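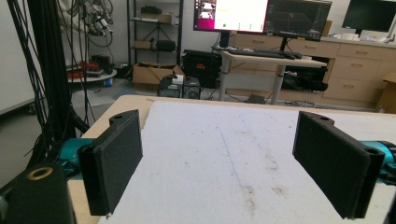

그림 1. 밝은색 목재 탁자 위에 놓인 흰색 폼보드

포장재료학 강의노트 8: 발포 플라스틱의 구조와 완충 특성

1. 지난 시간 복습

골판지의 압축강도는 골의 높이, 라이너의 평량, 함수율에 따라 달라진다. 상대습도가 높아지면 강도가 크게 떨어지므로 해상 운송용 상자를 설계할 때는 안전계수를 따로 잡는다. 시험에는 수직압축강도와 평면압축강도의 차이가 나온다. 두 용어를 섞어 쓰면 감점한다.

2. 발포체의 기본 구조

발포 플라스틱은 고분자 매트릭스 안에 기체가 분산된 재료이다. 기포 하나를 셀이라고 하고, 셀의 모양과 크기, 벽의 두께가 기계적 성질을 좌우한다. 셀 벽이 막혀 있으면 독립기포, 이웃 셀과 통해 있으면 연속기포로 분류한다. 실제 제품에는 두 구조가 섞여 있고, 독립기포율로 그 정도를 나타낸다.

독립기포 구조는 수분을 잘 흡수하지 않고 단열성이 좋다. 연속기포 구조는 공기가 드나들 수 있어 부드럽고 흡음성이 좋다. 폴리우레탄은 배합에 따라 양쪽 모두 만들 수 있다.

3. 주요 재료

발포폴리스티렌(EPS): 발포제를 함유한 비드를 증기로 예비발포하고, 숙성 후 금형에 넣어 다시 가열한다. 비드끼리 융착되어 성형품이 된다. 값이 싸고 가볍지만 반복 충격에 약하다. 한 번 크게 눌리면 두께가 원래대로 돌아오지 않는다.

압출폴리스티렌(XPS): 용융 수지에 발포제를 주입해 다이로 밀어낸다. 비드 경계가 없고 셀이 고르다. 판재로 쓰이며 건축 단열재가 주된 용도이다.

발포폴리에틸렌(EPE): 유연하고 복원성이 좋다. 유리, 가구, 전자제품의 표면 보호에 쓴다. 얇은 시트는 정전기 방지 처리를 하기도 한다.

발포폴리프로필렌(EPP): 비드 성형이 가능하고 반복 충격에 강하다. 회수용 용기와 자동차 범퍼 심재에 쓴다. 성형 압력이 높아 설비비가 든다.

4. 압축 응력-변형률 곡선

발포체를 누르면 곡선은 4개가 아니라 3개의 구간으로 나뉜다(작년 노트의 오기를 수정함). 처음은 선형탄성 구간으로 셀 벽의 굽힘이 지배한다. 다음은 응력이 거의 일정한 평탄 구간으로, 셀이 좌굴하거나 항복하면서 에너지를 흡수한다. 마지막은 치밀화 구간이며, 마주 보는 셀 벽이 닿아 응력이 급격히 오른다.

완충 설계는 평탄 구간을 이용한다. 재료가 너무 단단하면 평탄 구간에 들어가기 전에 제품이 허용가속도를 넘고, 너무 무르면 치밀화 구간까지 눌려 역시 가속도가 커진다. 곡선 아래 면적이 단위 부피당 흡수 에너지이다. 그래프를 그릴 때 축의 단위를 반드시 적는다. 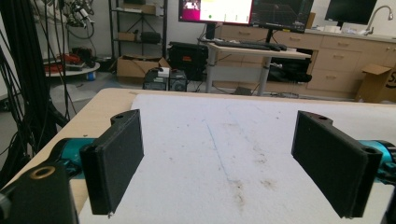

포장공학과 재료실습실

5. 완충곡선 읽는 법

가로축은 정적응력, 세로축은 최대가속도(G)이다. 낙하높이가 정해지면 두께별로 곡선이 하나씩 나온다. 각 곡선은 아래로 볼록하고, 최저점 부근이 재료를 가장 효율적으로 쓰는 영역이다.

계산 순서는 다음과 같다.
제품의 허용가속도를 확인한다.
취급 조건에서 낙하높이를 정한다.
허용가속도 아래로 내려가는 곡선 중 가장 얇은 것을 고른다.
해당 정적응력 범위에서 완충재의 받침면적을 구한다.
크리프와 좌굴을 검토한다.

예제. 가상의 운송 구간 Baran-Cleswood에서 무게 119 N인 기기를 포장한다. 정적응력을 4 kPa로 잡으면 받침면적은 119를 4,000으로 나눈 0.02975 m², 즉 297.5 cm²이다. 네 모서리에 같은 크기로 나누면 한 곳에 약 74.4 cm²가 된다. 모서리 받침의 두께가 한 변의 길이에 비해 지나치게 크면 좌굴이 생기므로 치수를 다시 확인한다.

6. 밀도와 두께

같은 수지라면 밀도가 높을수록 평탄응력이 높다. 밀도는 시편의 질량을 겉보기 부피로 나누어 구한다. 판재는 표면층과 중심부의 밀도가 다를 수 있으므로 채취 위치를 기록한다. 두께는 측정자의 누르는 힘에 따라 값이 달라진다. 무른 시편은 접촉면이 넓은 측정자를 쓴다.

7. 폐기와 재활용

EPS는 부피가 커서 운반비가 문제이다. 감용기로 녹이거나 압축해 잉곳으로 만든 뒤 옮긴다. 테이프, 라벨, 음식물이 붙은 것은 재생 원료의 품질을 떨어뜨린다. 다른 수지와 섞인 것도 분리해야 한다. 종이 펄프 몰드로 바꾸는 경우에는 습도에 따른 강도 저하를 함께 따져야 한다.

과제

Lotia사와 Flanetti사의 완충재 자료를 비교하여 두께 선정 과정을 쓴다. 자료는 강의실 앞 서가에 있다. A4 두 쪽 이내, 그래프 포함. 단위가 빠진 답안은 채점하지 않는다.

다음 시간: 진동 전달률과 고유진동수

작성 2022년 3월 16일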